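Speaker notes: Folding Is a Solved Problem, and Other Lies I Have Told Guests
Skidinbridge Household Arts evening, 28 Nov 2022
Mwanahawa Massawe

Slot is 40 minutes with questions. Zohreh Talebi introduces me. She has promised to keep it short, so start the clock when she gets to my school days.

OPENING

Walk on carrying one napkin. Say nothing for a bit. Put it down in a heap on the lectern and say, "That's how I do it at home."

Wait for the laugh. If there's no laugh, go straight to the Otinberg story.

Otinberg story, short version: wedding, 850 guests, the couple wanted a standing fold at every place. I said yes on the phone because I was in a supermarket and wanted to get off the phone. Let them do the arithmetic on their own. Don't do it for them, I got it wrong last time.

WHY CLOTH MISBEHAVES

Cloth has a grain. It's happy to bend along the threads and it sulks across them. Pull a napkin on the diagonal and it stretches, and once it has stretched it won't sit square again until it's been ironed by someone in a better mood than you.

Hand out the squares now (Zohreh has the box). Ask people to tug theirs side to side, then corner to corner. Give them a minute. They will start making hats. Let them.

Point to make: a flat fold fights nothing. A standing fold fights gravity, and gravity has had more practice.

THE TWIST

Slide up. It's the simplest standing shape I know and the one I teach first. Gather the cloth, pinch it at the bottom, let the top do what it wants.
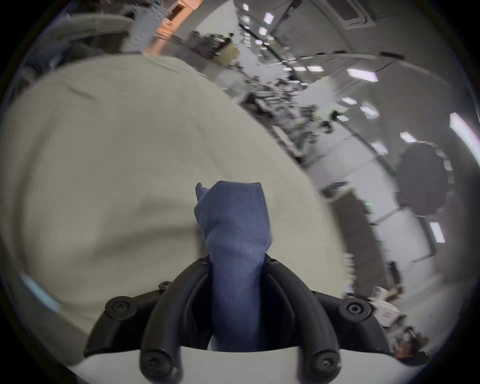 Slide 5: Navy cloth, pinched at the base, folds splayed at the top.

Leave this one up while I talk. Three things I want to say over it, in whatever order they come out:

The pinch is doing the work. Everything higher up is decoration. Beginners fuss with the top and then wonder why the bottom has gone.

Look at the small point sticking up on the left of the tip. I used to tuck those in. Now I call them a feature and charge the same.

The creases run lengthwise, up the column. If yours run around it like a belt, you've twisted too hard and made a rope. Ropes are useful but people don't wipe their mouths on them.

Get everyone to try it with their own square. Walk the aisle. Praise at least one person in the back row, they came to the back row to avoid this.

Someone will ask about starch. Answer: yes, a little, in the wash, and don't tell my aunt. If they ask which brand, move on.

COLOR, BRIEFLY

Dark cloth is kind to sloppy folding. Creases show less from across the table. White shows everything, including your character. For the Otinberg job I pushed hard for dark and was given ivory.

Kobzar sample card goes around here. Ask for it back. Last January it left with someone and I still have suspicions.

COUNTING THE COST

The final order was 1,390 napkins, spares included. Pause there.

Twist fold at the tables, done in the morning. Fancy fold at the head table only, which was my one successful negotiation. By noon my thumbs had stopped reporting in.

Mention the Driron hall ceiling fans. Mention who turned them on (me, I was hot). Skip the part about the cake if Zohreh's sister is in the room.

CLOSE

Back to the heap on the lectern. Pick it up, twist, pinch, stand it in the water glass. Practice this beforehand with THIS glass. The wide one doesn't hold anything.

Questions. Squares go back in the box by the door, hats included.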